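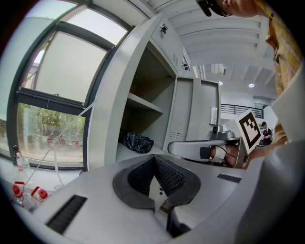 Good practice on the recording floor: your questions answered

Welcome, and thank you for reading this before your first shift with us! These questions come up again and again from people joining the demonstration team at Kovavmont, and from visiting groups who use our hand-held grippers alongside the fixed arms. The full rules are in the Stululton handbook, which you will be given on your first morning, but it is a long read and we thought a friendlier version might help. If your question is missing, do ask Emese Orbán, who looks after this page and likes getting post.

Last updated 2019-02-08.

Do I need any experience with robots before I start?

None at all. Most of our best demonstrators had never held a gripper before they came to us, and a steady, unhurried hand matters far more than knowing how the software works. You will have a supervised shift first, and you can ask for a second one if you'd like it. Plenty of people do, and it doesn't count against you in any way.

Where do my bag and coat go?

In a locker, please, and never on the floor. A strap on the floor is the easiest thing in the world to trip over when your eyes are on a gripper, and we have had a few near misses that way. Push the locker door shut once your things are inside. It sounds fussy, I know, but an open door sticks out at just the wrong height for elbows and shins.

Can I bring a drink?

Yes, as long as it has a lid that screws on. Bottles live on the windowsill, well away from the benches and the cables, and you are welcome to stop for a drink whenever you want one. Open cups and mugs stay in the kitchen. We are quite strict about this one, I'm afraid, and it applies to visitors and managers too.

How close may I stand to a fixed arm?

That depends on what state it is in, and the rule is a simple one. If the arm is powered and able to move, everyone stays behind the line marked for that bench. If you need to reach in for any reason - to straighten a cable, pick up a dropped part or hold a marker board - the arm must be stopped first, and the person at the controls must say "stopped" out loud and hear you say it back. A nod won't do. Nor will an arm that happens to be still, as an arm waiting for its next command looks exactly the same as one that has been switched off.

What are the marker boards for, and how should I handle them?

The boards with the bold black square patterns let the cameras work out where things are in relation to one another. Hold a board by its edges and keep your fingers off the pattern, because a covered corner can spoil a reading. Try not to bend it either. When you have finished, put it back flat in its sleeve. If a board is scratched or has begun to curl, hand it to the bench lead and take a fresh one. We would much rather print a new board than puzzle over a bad calibration for an afternoon.

How often do we calibrate?

At the start of each shift, after any gripper has been dropped or knocked, and after 399 recordings if neither of those has happened first. People always ask why it is 399. The old logging sheet had room for 399 rows and a signature, and by the time we moved to Zerkel, our present logging system, everybody had got used to the number.

What should I check on my gripper before recording?

Start with the rubber surfaces, which should be clean and free of splits. Wipe them with the dry cloth provided (no sprays, please, as some of them leave a film). Next look at the vents in the housing and make sure nothing is blocking them, including your own hand or a loose sleeve. Open and close the gripper a few times and listen for anything that grates. The rubber parts are inspected properly every 1,000 recordings and replaced at 2,000, whatever they look like, so please log your recordings faithfully.

What about clothes and jewellery?

Wear whatever you are comfortable in, with sleeves that button or roll up securely. Long necklaces, scarves and lanyards come off before you go near a bench, and long hair should be tied back. If you are wearing a head-mounted device, take a moment to adjust the strap before you begin. It should feel snug without pinching. Do look around slowly once it is on and get a feel for what you can and can't see, particularly down by your feet.

Will I be in the recordings?

Very possibly. The cameras on the grippers take in a wide view, and people working nearby are often in it. Everyone who comes onto the floor signs a consent form first, visitors included, and you may change your mind later. Write to Emese with the date of your shift and the recordings will be reviewed. Please don't leave letters, bank cards or anything else private lying out, and turn your phone face down or put it away.

How should cables be kept?

Off the walkways, and with enough slack for the arm to reach its furthest point without pulling. A gentle loop is what you want. If a cable looks tight, kinked or rubbed, stop and tell the bench lead before you do anything else. Please don't tape it up yourself, however tempting that is - the Boiko benches in particular have connectors that are easily strained.

What if I make a mistake, or something goes wrong?

Press the stop button, step back and tell somebody. You will never be in trouble for stopping a session, even if there was nothing the matter after all. Incidents and near misses go in the log within 7 days, though the same afternoon is best while it is all fresh in your mind. We changed the form last November and it is a good deal shorter now.

Can I bring a friend to have a look round?

We'd love to meet them! Let Emese know beforehand so there is a consent form ready, and stay with your guest for the whole visit. Guests may try a hand-held gripper with a demonstrator beside them, but the fixed arms are for trained people only.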